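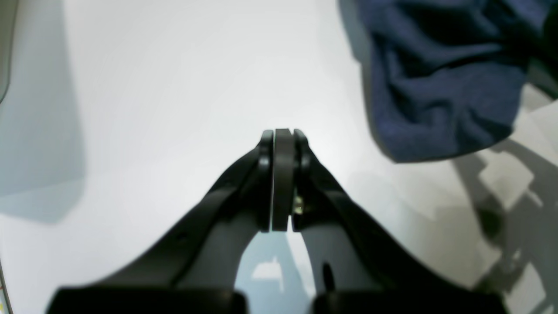

Slide 1 – white surface, before we start

Notes for the mending talk, Grikton library, 30 minutes plus questions

Welcome everybody, pass the wool basket along the rows. Ask who has a sweater at home with a hole in it (hands up, mine too!).

Start with why I love darning. It's slow, it's cheap, and you only need 3 things: a blunt needle, matching-ish yarn and something round to stretch the hole over. A light bulb works – so does an orange.
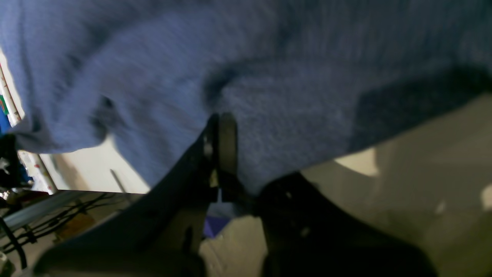 Page last changed: 04/02/2019

Slide 2 – blue fabric. Talk about folds and how cloth hangs, then go straight to elbows, where most holes begin. Tell the Namum market story, the cardigan with six patches on one sleeve!

Demo: run the rows up and down first, leave little loops at the ends, then weave across. Don't pull tight. Walk around so the back rows can feel the sample.

Mention the next session in September. Handouts are by the door.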